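Robot House Rules: Why Even a Robot Arm Has to Follow Them

Does your kitchen have rules? Mine did when I was a kid. No running with scissors, no touching the stove, and no grabbing food off somebody else's plate (my brother broke that last one every night). Well, robots live with rules too, and so do the people who work near them. I get to work near one at the Loreveo workshop in Prorndale, and I think the rules are one of the best parts of the job. Yes, really!

Let's start with the biggest question kids ask me when they visit. Does the robot know the rules?

Nope. A robot arm doesn't know it's in a room. It doesn't know you're a person with fingers and a nose. It goes where its program sends it, and if your elbow is in the way, it may not notice until it bumps you. Some arms can feel a bump and stop, and that's a great thing to have, but I wouldn't want my elbow to be the test. So the rules get made by people, and then people have to keep them.

Rule one: stay out of the reach zone.

Stand up and stretch out your arm. Now spin around slowly. Everything your fingertips could touch is your reach zone. A robot arm has one of those as well, and it's often bigger than you'd guess from looking at it, as an arm that's all folded up can unfold in a hurry. At our place there's yellow tape on the floor, 1400 millimeters out from the base of the arm. That's about as long as a bathtub. When the arm is switched on, my toes stay on my side of the tape. If I want to move something on the table, I stop the arm first. Every time, even when I'm only going to be a second!

Rule two: know where the stop button is.

Big red button, easy to find, easy to whack. It's called an emergency stop, or e-stop if you're in a hurry (and if you need it, you are). Before I start anything, I point at the button and say "stop" out loud. I felt silly the first 12 times. Now I feel silly if I forget. And a stop button should never have a backpack or a jacket hanging over it, so if you ever visit a robot and spot that, please tell a grown-up.

Rule three: start small and go slow.

When we try out a new program, we don't begin with glass jars or anything heavy. We begin with blocks. They're light, they have nice flat sides, and if one gets dropped, all you have to do is go find it. The arm runs at a slow speed too, so that we have time to see a mistake coming.
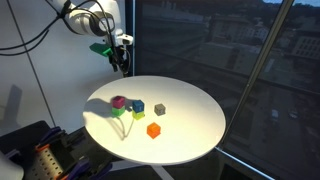 Small stacks, open fingers. The gripper isn't touching a block here.

Stacking is great practice. Try it at home with one hand, using only your thumb and one finger. Squeeze too lightly and the block slips. Squeeze too hard and it might pop out sideways. Let go too early and it lands crooked. A robot has all the same troubles, and somebody has to choose the right numbers for how hard to squeeze and when to open up again.

Rule four: look after the cables.

Robots need power, and they need messages telling them what to do, and both of those often travel along cables. If a cable is pulled tight when the arm bends, it can come loose or snap. If it's too floppy, it can snag on something. Before a long run I move the arm through its whole path very slowly and just watch the cables. It's a bit like checking your shoelaces before a race.

Rule five: write it down.

Okay, this is the one that makes kids groan. We have a notebook called the Catterall book (named after the street our first workshop was on), and everything goes in there. If the arm misses a block, I write it down. If I change the speed, I write that down too. On page 37 there's a note in my own messy handwriting that says "forgot to tighten screw, gripper wobbly, my fault." I was pretty embarrassed, but the next person who saw a wobble knew which screw to check!

Are there rules for the whole world?

There are! People who build and use robots get together and agree on safety standards. A standard is a long, careful list of what a machine should do and how to check that it does it. Workshops like ours read the big ones and then make a shorter list for the wall. Ours is called the Plorkness list, and I don't remember who picked that name, but the kids love saying it.

Want to make your own? Ask a friend to be the robot, and give them orders one at a time, like "move your hand left" or "close your fingers." Agree on a stop word before you start. Tape a reach zone on the floor, pick something soft to move, and write down every mistake. Then swap places, and see which rules you want to add once it's your turn to be the robot.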